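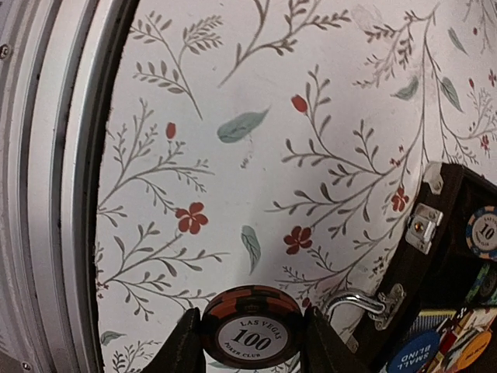 November 4, 2021

Poker chips, Emside case, continued from September. Sorting by face value, the 100s first. Label reads LAS VEGAS / 100 / POKER CLUB, black rim with orange and dark red edge segments.

Weighed 17 of the 100s on the small balance. All within tolerance except one, light, bagged separately for Araceli Pacheco.

Inventory sheet says 300 in the case, my count is 285. Rupert Steiner to check the Prallevau box before we amend the sheet.

Labels wiped with a dry cloth only – no solvent on the print. Still to do: rim diameters, callipers are with Pichler.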